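Flelteo Opens Packing Room for Used Phones and Accessories
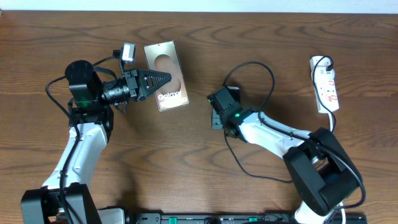 A flat Galaxy-branded package on the brown wooden table. Photo: Flelteo

April. Flelteo has opened a new packing room for its resale service Cellance. The room has 24 wooden tables, and the team can prepare up to 2000 parcels in one month.

Every order is checked against its list before it is packed. Flat boxes go in a padded envelope, and larger sets go in a carton with paper filling.

"Our customers wrote to us many times about crushed corners," said Yanti Wuisan, head of packing at Flelteo. "We have listened, and we now give each box its own place on the table."

Customers can return an item during 90 days after the purchase, in the same packaging.

Press contact: Halvard Hovland, Flelteo, extension 1417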